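Grip Fault Halts Desk-Sorting Trials at Flerano

Flerano has suspended unattended running of its Sedance desk-sorting robot after a fault in the hand controller caused the fingers to stay closed when they had been told to open. The fault was logged on Monday at the company's Hotden site. There were no injuries. One cardboard organizer was torn and a desk edge was scraped.

The task under test is simple. The robot picks up small items from a desk and places them in the sections of a cardboard box. In the run that was stopped, the hand had lowered an item into a section and received the release command. The fingers did not open. The arm control software, which runs separately, took the command as completed and began its return move. The box was lifted with the hand and dragged toward the edge of the desk before the operator pressed the stop button. 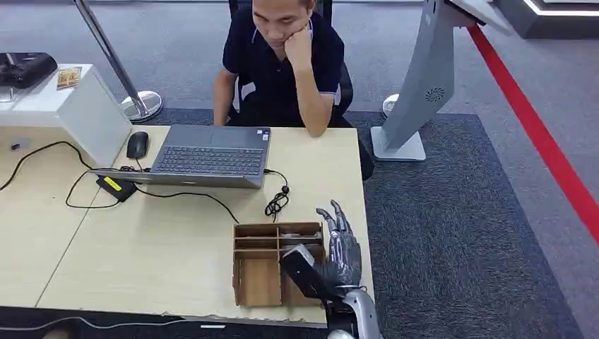 According to the incident note, the arm kept moving for 5 seconds after the missed release. The force limit on the wrist did not trip, as the box is light and the load stayed below the threshold. The limit had been set to catch contact with a person or a fixed object and was not meant to detect an item that had failed to leave the hand.

Log files show 183 release commands during the session. Of these, 7 were acknowledged by the hand controller before the finger position had been read back. In six cases the fingers opened late but the item was placed correctly. The seventh led to the stop.

Engineers traced the early acknowledgment to a firmware update for the hand. The update shortened the wait for a position reading, and on a busy data line the controller could report success using the previous value. The older firmware has been put back. A repeat test of 126 grasp and release cycles with that version produced no early acknowledgments.

Two changes will be made before unattended runs resume. The arm will hold still until the finger position confirms an open hand, and a missed confirmation will cause a stop with the motors held. A second check will compare the wrist load before and after each release. Until both are in place, an operator must stay within reach of the stop button and arm speed is limited to half the normal setting.

Jia, the planning software that schedules the robot's tasks, was not involved in the fault and has not been changed. Flerano expects to complete the work in September. Sites using the same hand with the new firmware have been told to go back to the earlier version.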